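Drelbridge Folding Set

Drelbridge is a collection of clothes-folding sessions recorded on beds in ordinary homes. This file covers what is in the set, how garments are named, and what to watch for when you use the notes. It was last revised on 22nd August.

Contents

sessions/ – one folder per folding session
garments.csv – one row per garment, with type, main color, fabric and sleeve length
folds.csv – one row per fold, in the order it was made
bedding.csv – bed surface for each session: plain, striped, checked or floral
notes/ – free text from the people who did the folding

There are almost 2,000 rows in folds.csv. The garments came from the closets of 30 households and were used as they were, so expect pilling, stretched cuffs and tags that won't lie flat.

Garment types

The type column uses everyday names: t-shirt, tank top, sweatshirt, hoodie, button shirt, pants, shorts, skirt, towel, other. A sweatshirt has no hood. If it has one, it is a hoodie, even when the hood is tucked under. Leggings go under pants. Kacper Domański made the first pass at the names and Zuzanna Tokarz merged the duplicates in April. Older copies of the file still have "jumper" and "pullover" in them. Both should be read as sweatshirt.

Fold order

For tops with long sleeves, the usual order is:

1. Lay the garment on the bed and smooth the body.
2. Bring one sleeve across the chest.
3. Bring the other sleeve across.
4. Fold the hem up toward the collar.

Some people bring in the sides along with the sleeves. Those sessions are marked "sides" in the method column. A sleeve laid at a slant is still recorded as "across" – we did not make a separate value for the angle.
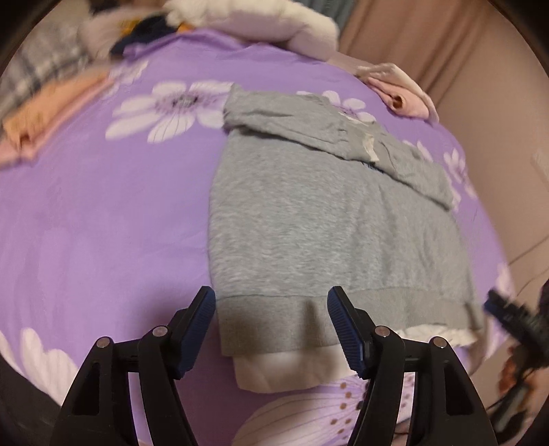

Gray sweatshirt on daisy-print bedding, one long sleeve laid diagonally across. Type: sweatshirt. Surface: floral.

Heavy knits are slower to fold than t-shirts, and the ribbed waistband tends to spring back when the hem is turned up. Where a fold was redone, both attempts are kept, with the second marked "repeat". Do not drop the first attempt if you are measuring time per garment.

Layers

Sometimes one garment rests on another. The top one gets the row in folds.csv. Anything under it is listed in the under column by color only, unless the type is plain to see. Please don't guess a type from a strip of cloth.

Bedding

Floral covers any flower print, large or small. Iwona Wilczyńska checked this column twice, and it is the most reliable one in the set. The fabric column is weaker. Fleece and brushed cotton were often mixed up, and we have left those entries alone.

Known problems

Socks are missing from the Vundeck sessions.
Color names for dark blue and black are not consistent.
Three sessions in the Hunano folder have no notes.

Corrections go to Remigiusz Pietrzak, with the session folder name and the row number.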